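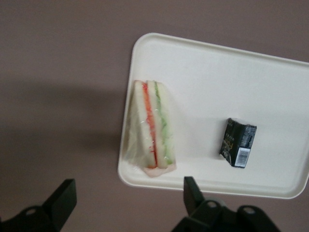 The tray lunch is back, and I am trying to keep an open mind.

You will have met it if you work anywhere with a shared lunch counter. You slide your tray along, pick up a sandwich in plastic wrap, add a small drink, and someone in charge calls it a meal. In Jurkdale, where the Nolano counter opened in July, it costs five dollars and is sold as a return to simplicity. I ate it for 14 working days. Simple it certainly is.

My trouble starts with the tray. A big tray makes a promise, and a wedge of soft white bread and a carton do not keep it. You carry all that white plastic to your seat with both hands, like a waiter, for something you could have put in a coat pocket. The people at Nolano told me a tray makes customers feel looked after. It made me feel I had forgotten the soup.

Then there is everything laid out around it. Counters like this one love a display: clear stepped stands, Coca-Cola in two tiers, foil containers stacked in a wicker basket, bags of puffed snacks packed in side by side. I suspect more thought goes into the rack than into the sandwich filling – and the rack does look good. By the second week I was buying chips I didn't want, mostly to fill the space.
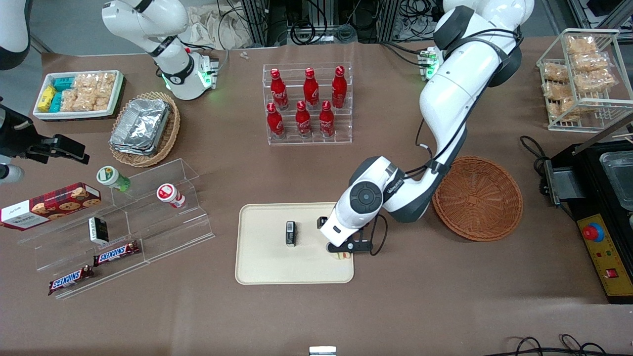
Boonyarit thinks I have this backward. The tray is there so you sit down, runs the argument, and a person with a pocket sandwich eats it walking to a meeting and remembers none of it. Fair enough. I did sit down, all 14 times, and I can report that I remember four of the sandwiches.

The Tremholm branch is due to open next, with the same menu. I've asked whether they might try a smaller tray. They are looking into it.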